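4.2 Rules we wrote down, and the ones we should have written down sooner

When I joined the Solloveo project, the operating rules for two-arm work lived in a text file that Heather Munro kept on her desktop. It had five entries. One of them said "be careful with lids." I still have a soft spot for that file, but you can't hand it to a second lab and expect the same data back, and by August we had a second lab (Taventhorpe) asking for exactly that.

So we sat down and wrote proper ones. We went through the logs of 3,000 simulated episodes and pulled out every run where an operator had left a note. That gave us 1,766 episodes to read, which is a lot of complaining to get through on coffee alone! Gillespie Jardine and I split them, compared labels, argued, and ended up with 44 candidate rules. Plenty of those were the same rule wearing a different hat, and we merged them. The full list is in the appendix; I'll stick to the ones that caused trouble.

The first is what we call the idle-arm rule. If one arm is holding something, the other arm must be either working or parked, and "parked" means a named pose that's written in the episode header. Operators hated this at first. They liked to leave the spare arm hanging wherever it stopped, and in simulation it costs you nothing -- until somebody replays the same commands on hardware with a slightly different mount. We now reject an episode at check-in if the header is blank.

The second is about soft objects. Our early draft said the gripper should close "firmly," and I'm a little embarrassed by that word. Heather closed to the stop every time, I closed to first contact, and both of us thought we were following the rule. The current text gives a target finger width for each object class and asks the operator to log any change made mid-task. It's dull to fill in (sorry, Taventhorpe) but the two labs' logs can finally be read side by side.

Third, clearance. Before either gripper closes, the operator checks that the two wrists have open table between them, and does it from the same saved viewpoint each time. Figure 3 shows a two-object setup of the sort the clearance rule was written for. 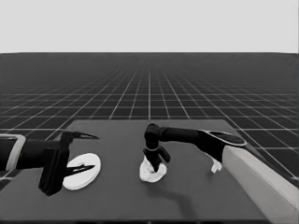 Figure 3. Simulated two-arm setup. Left gripper open over a flat white disc; right gripper closed on a crumpled white object.

We froze the wording as version 5 on 7th April. Gillespie still wants the clearance rule stated as a distance, the way the Halliday checklist does it, and I keep going back and forth. A fixed number is easy to audit, but it's a pain when the objects change size from one task to the next. For now the rule asks for a yes or no plus the saved view.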